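Toltberg Hand-Held Gripper: Setup, Care and Repair FAQ

These are the questions we get most often from people who keep a Toltberg gripper running at a home or small-site station. It covers the hand-held unit, the finger pads, the linkage and the cable. The wrist-mounted version uses the same pads but has its own page.

What do I need before I start?

A flat area of floor or a table, a mat with printed lines, a basin or tray, and a handful of ordinary household items of different shapes. You also need the small screwdriver from the Nollness tool roll, a lint-free cloth and plain water with a drop of dish soap. Keep the spare pads in their bag until you fit them. They pick up dust from a pocket or an open drawer and the dust is hard to get off.

Does the mat have to be a special one?

A cutting mat is fine. Choose one with a ruler printed along the edge, so you can put the basin back in the same spot after a break. Lay it the same way around each time. If it has been stored rolled up, leave it flat overnight under something heavy. A curled corner will lift the basin and you will end up chasing a fault in the gripper that is really in the floor.

How do I fit the finger pads?

Switch the unit off and unplug the cable. Open the fingers fully by hand. Peel the old pad from the tip toward the base, slowly, keeping it low against the finger. Wipe off any adhesive that stays behind and let the surface dry. Set the new pad against the shoulder at the base of the finger first, then press it down toward the tip. Hold it for a slow breath or two and do the other side. Always replace pads as a pair. A new pad facing a worn one will make thin objects roll.

How tight should the pivot screws be?

Snug, and no more. Tighten until the arm stops wobbling side to side, then open and close the fingers by hand. The movement should be smooth over the whole travel. If it drags at one point, back off that screw a little and try again. We do not recommend thread glue on the pivots. It creeps into the joint and the whole arm then has to come off.

What is the check after new pads?

Close the fingers on a rim, then on something small and upright, then on something wide with buttons or ridges. A basin with a marker and a remote control in it gives you all of these in one place. Work at the speed you would normally use. Watch whether both pads meet the object at the same moment. If one arrives first, see the question on centering further down.

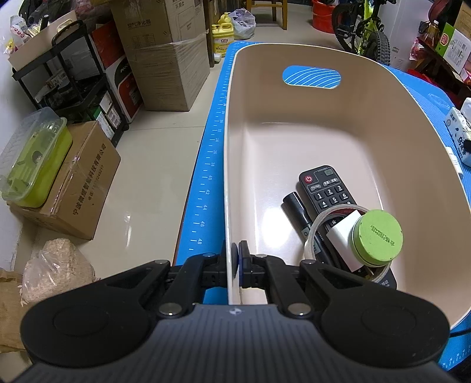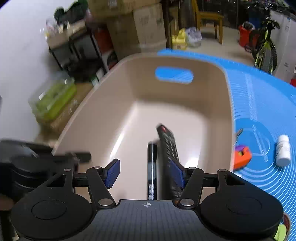 How often should the pads be cleaned?

Wipe them at the end of each working day, and again at midday if you have been handling tape, food packaging or anything oily. Use the damp cloth only. Alcohol makes the pads shiny after a few weeks and they lose their grip. Let them air dry with the fingers open.

When do the pads need replacing?

We change ours every 2000 closes, or sooner if the surface has gone smooth at the tip. The counter is in the Barbu station software under Maintenance. Reset it when you fit the new pair. The software will not do that for you, and a counter that has been left running is the most common reason we get calls about a warning that won't clear.

One finger reaches the object before the other. What is wrong?

Usually the fingers are off center. Close them on nothing and look at where the tips meet. If the meeting point is to one side, loosen the two screws on the rail clamp, close the fingers fully, and tighten the screws again with the fingers held shut. Open and close it by hand a few times and look again. If it has moved back, the clamp is worn and the rail assembly should be swapped.

The grip feels weak at the end of the travel. Is that the motor?

The hand-held unit has no motor, so weak grip comes from the pads, the pivots or the return spring. Check them in that order. Springs are stocked as part number 7 in the Sundero parts kit, and the kit has 2 of them. Fit the spring with the short leg toward the rail.

The signal cuts in and out when I turn my wrist.

Look at the cable first. It should leave the gripper with a loose curve and run back along your forearm. If it is pulled straight, the plug works loose over a day of use. Push the plug fully home, then clip the cable to your sleeve. If the signal still drops, try a second cable before you open the housing. Please do not tape the plug in place, as the residue gets into the socket.

Can I open the housing?

You can take off the rear plate to blow out dust. Leave the sensor board where it is. The position sensor is set at the factory and a unit that has had its board moved has to come back to us for calibration.

Do I need to recalibrate after a repair?

After a pad change, run the short calibration: fingers open, fingers closed, save. After work on the pivots, clamp or spring, run the full one. The reading should be 100 with the fingers fully open. If it is lower, something is stopping the arm, and it is most often a pad fitted too close to the base.

How should it be stored?

Fingers slightly open, cable unplugged and coiled in a wide loop, away from heaters and direct sun. Stations that close down in December should take the pads off and fit a new pair when they start again.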